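Step Lighting for the Rear Entrance of the Takusdale Workshop

Project report, building services module
Group: Žofie Trnka, Oldřich Hrnčiar, Oona Vainio
Supervisor: Ľubomír Kopecký

1. Background

The rear entrance of the Takusdale workshop is reached by an outdoor flight of concrete steps with a handrail on one side. Until this project the only light came from a wall lantern over the door. The lantern lit the landing well and the lower steps poorly. A person going up the steps also blocked the light with their own body, so the step edges were hardest to see when they were most needed.

The task was to design a low-voltage lighting system for the steps, install a trial version and compare it with the existing lantern. Work on the house side of the circuit was left to a licensed electrician, Abdelghani Abdel Hamid.

2. Requirements

The supervisor and the group agreed on the following before any parts were ordered.

Every step edge must be visible from the top and the bottom of the flight.
No lamp may shine directly into the eyes of a person on the steps.
The color temperature must be 3000 K, to match the lantern.
All fittings must be replaceable without removing concrete.

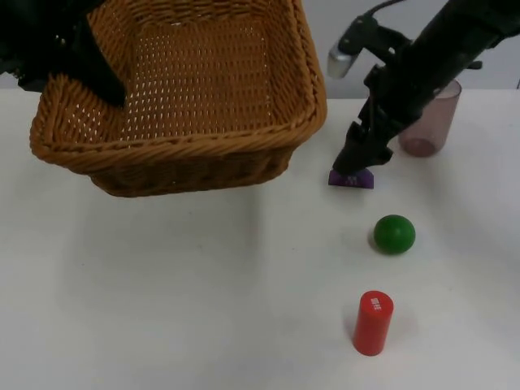

3. Options considered

Solar step lights were ruled out first. The steps face north and are shaded by the building for most of the day, and the units would not have charged well in winter.

Recessed lights in the risers would have given the most even result. They required cutting into the concrete, which conflicted with the last requirement.

The third option was a line of shielded fittings mounted under the handrail and fed by one cable clipped to its lower side. This was selected. The rail is set in from the wall, which leaves enough room for the cable clips and keeps the light close to the treads.

4. Installation

We used Mimitz rail fittings and an Uchida transformer with a 12 V output. The transformer was placed indoors beside the door frame. The cable leaves the building through an existing hole, which was sealed again with exterior caulk. A Pulasness photocell switches the system on at dusk.

The first cable run was too thin. The fitting at the bottom of the flight was visibly dimmer than the one at the top, and a meter check showed a voltage drop of 2 V at the far end. The run was replaced with a heavier cable and the drop fell to an acceptable level.
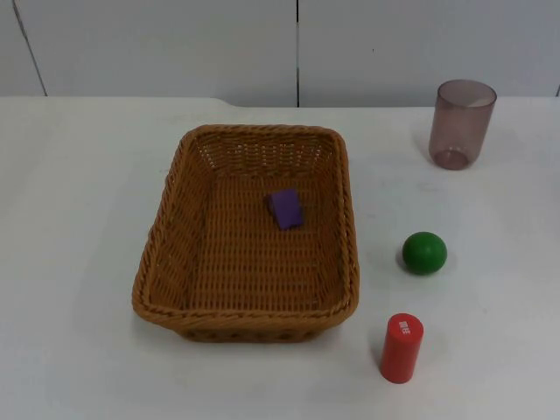
5. Measurements

Light levels were measured at the center of each tread after full dark, with the meter lying flat. Each reading was taken 3 times and averaged. One set was made with the lantern alone and one with the rail lights alone.

With the lantern alone, the readings fell steadily from the landing down. With the rail lights the treads were close to one another, apart from the lowest one, which lies past the end of the rail. The landing was darker than before, so the lantern should stay in use.

6. Cost

The parts came to 401 dollars, including the cable that was replaced. The electrician's time was covered by the workshop and is not included.

7. Remaining work

The lowest tread needs one more fitting, probably on the wall. The photocell also reacts to headlights from the parking area and should be turned toward the yard. Oona Vainio will repeat the measurements in August, when the hedge beside the steps is at its fullest.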